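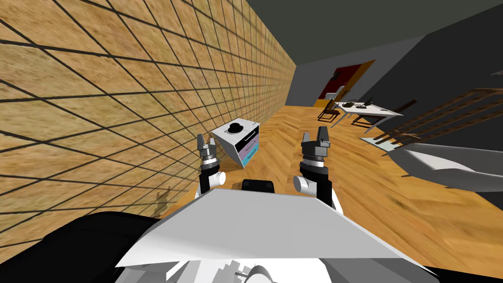 ## Guvon G7 mobile column lifts, set of four, used

Sold as a full set. We don't split them, so please don't ask for two.

We took these in from a truck repair shop that closed its second bay, and they've been in our hands since September. The seller called them "like new." They aren't. They've lifted box trucks and a few school buses for seven years, and the paint on the forks shows it. What we can say is that we had all four columns apart on our own floor and the parts that carry weight are in good order.

Price for the set is $2530, plus freight. If that seems low for mobile columns, read the rest of the page before you call.

### What you get

- Four columns with adjustable wheel forks
- Control cables between columns, one of them a replacement
- Charger and power lead
- Two reducer sleeves for small wheels
- Paper manual, parts pages included, a little greasy

No jack stands. You need rated stands under any vehicle you plan to work beneath, and we won't throw in a cheap pair to close a sale.

### Capacity

The plate on each column gives 7 tons. Guvon's sales sheet then adds up the four and prints the total in very large type, as every lift maker does. Don't buy on that number. A loaded truck hardly ever puts the same weight on each wheel, and a service body with a crane on one side is a good way to find out. Work from your heaviest corner. If you don't know your heaviest corner, get the truck weighed before you buy any lift, from us or anyone else.

### What we did to them

Sanne Van Damme runs our lift bench and did the whole set herself. Her notes come with the sale. The short version:

Column 1: new hydraulic seals, hose replaced.
Column 2: hose replaced. Lock pawl had a worn edge, pawl and spring both changed.
Column 3: nothing wrong beyond old fluid. Flushed and refilled.
Column 4: lowering valve was slow. Cleaned it, didn't like it, fitted a new one.

All four were run up and down together under load and held overnight on the locks. They level within the limit in the manual. Column 4 is a touch noisier than the others on the way down and Sanne couldn't find a cause she believed in, so it's in the notes as noise and you can hear it for yourself.

Batteries are the ones they came with. They take a charge and got through our test day. We have no idea how long they'll go on doing it, and anyone who gives you a figure for used batteries is guessing. Set money aside for replacements.

### About the "smart" box

This set shipped with the Civance add-on, a small module that's supposed to log lift cycles and tell you when service is due. It still powers on. The cycle count it shows doesn't match the wear we found, so we've ignored it, and we suggest you do the same. The lift runs fine with it unplugged. We don't support it and we didn't add a cent to the price for it.

You may also see the Ploninar wireless kit offered for these columns by other dealers. We tried one on a different set. It dropped its link twice in a morning — the columns stopped safely, as they should, but then you have a truck in the air and a mechanic reading a manual. We went back to cables.

### Is it right for your shop?

Probably not, if you mostly see cars. A two-post lift costs less to own and is quicker to get on and off. Mobile columns make sense when the vehicles are long, the bays get used for other work, or the landlord won't let you drill. You still need a flat, sound concrete floor. Asphalt won't do, and neither will a slab with a drain running through the wheel line.

### Freight and pickup

De Smet hauls for us and quotes by zip code. Their price covers a liftgate truck to your curb. Getting the columns off the curb is your job. Pickup at our yard is free with a trailer and proper straps. We're closed Sunday.

### Warranty

Ninety days on the parts we replaced, as listed in the notes. Nothing on batteries or the Civance module. Have the lifts inspected by a qualified person once they're in your shop — we mean before the first truck goes up.

Buyers are welcome to come and run the set before paying. Call ahead so the batteries are charged.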